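Week 2 handout: can machines do the chores yet?

Last time I promised you a straight answer and I'm going to wriggle out of it a bit. Some chores, yes. Your kitchen on a bad morning, no.

Have a look at the washing-up first. A dishwasher has been doing most of that job for years, and we never call it a robot. What it can't do is clear the table. Somebody still has to pick up each bowl, scrape it, find a slot for it and put it away later, and that bit – the fetching and placing – is what we'll be on about for the rest of term.

Why is it hard? A bowl is curved, it may be heavier than it looks, and there are several sensible ways to take hold of one. You can pinch the rim or squeeze the sides. People swap between those without thinking. A machine has to be told, or has to learn from a great many goes. The Kimaro notes (on the course page, read up to page 17) are good on this, though skip the maths if it puts you off!

Shop floors are easier. At Okden the same part turns up in the same spot all shift, so the arm hardly needs to look. Put a mug there instead and you've got trouble.

Most of the practice now happens in simulation, where a dropped plate costs you nothing. We'll use Dronduro in the lab. My worry with it is that simulated tables are terribly tidy: plain colours, even light, no crumbs, no post. 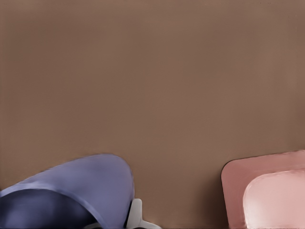
Fig. 2. Simulated tabletop: gripper finger beside a blue bowl, pink tray to the right.

For the seminar, write me 259 words (yes, I do count) on one chore you did this week. Break it into the smallest steps you can manage and mark the one you think a machine would get stuck on. Don't pick hoovering, I've read 20 of those.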